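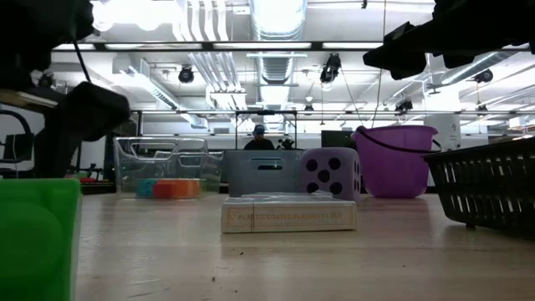 Does a safety certificate on the arm mean the whole work cell is safe?

The certificate covers the arm as it left the factory. Add a gripper, a table and a person nearby and you have a different machine, and the risk assessment for it is yours to write. We keep getting sent brochures that skip this part.

The vendor says "collaborative." Can we drop the guarding?

Maybe. Ask what speed and what payload the claim was made at. At Jesico the answer came back as a slide with a handshake on it. Until there are contact force measurements with your own gripper fitted, treat the word as advertising.

Who may stand at the table while the arms are powered?

Trained operators only, with an emergency stop within reach. A stop button on the far wall doesn't count, whatever the floor plan says.

How often should stops be tested?

At the start of every shift, and again after any cable or bracket is touched. The Tuominen checklist allows a test every 100 hours. We think that is too long and don't follow it.

Vuvville logged 3000 cycles without an incident. Isn't that proof?

It's a log. Ask whether near misses were written down. If the form has no box for them, the clean record tells you very little.

Will these rules change?

Probably. The Flesville site reviews its copy every August, and we read theirs before changing ours. A new edition with a nicer cover is no reason to relax a limit.

Last updated February 20, 2025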